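Why Does a Sponge Soak Up Water?

Have you ever dropped a sponge into a puddle of spilled milk and watched the puddle shrink? 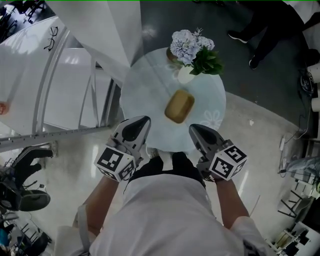

A golden-brown block on a round glass-topped table. It could be a sponge or a bar of soap!

Sponges are full of holes, and you'd think that something full of holes would be hopeless at holding water (imagine trying to carry your bath in a tennis racket). But the holes in a sponge are small, and they join up with one another to make long, twisty tunnels that go all the way through. When the sponge is dry, those tunnels are full of air. When you put it in water, the water creeps in and the air gets pushed out, and those are the bubbles you see if you squeeze a sponge under the water in the sink.

So what makes the water creep? Water is made of teeny tiny bits called molecules, much too small to see, and they like to stick together. They also like to stick to other things, such as glass, paper, cloth and the walls of those little tunnels. The water grabs hold of the wall, pulls itself along a bit, and drags the water behind it along too. Grown-ups call this capillary action, which is a big name for water climbing! It works best in narrow spaces, and that's why a sponge with small holes can lift water up against gravity.

Plants use the same trick. Inside a stem of celery there are thin tubes running from the bottom to the top, and climbing water is part of how a drink gets from the roots up to the leaves.

Did you know that some sponges are animals? They live mostly in the sea, fastened to rocks, and they don't have a brain or a heart or even a mouth. They pull water in through their little holes and eat the tiny bits of food floating in it. People have been washing with the soft skeletons of sea sponges for thousands of years. Most kitchen sponges today are made in factories, often from wood fibers or plastic.

Try it yourself

You will need a dry sponge, a plate, a cup of water and a few drops of food coloring. Stir the coloring into the water and pour a thin layer onto the plate. Now stand the sponge up on its end in the middle and wait for 10 minutes. How far up did the color go? Try again with a paper towel, a piece of cotton cloth and a strip of plastic bag, and see which one is the best climber. Food coloring does stain, so wear an old shirt and ask a grown-up where you can do it.

Words to remember
Absorb: to soak up
Molecule: a tiny bit of something, too small to see
Capillary action: water climbing through narrow spaces

Next on Zistwood Kids: Why do soap bubbles pop?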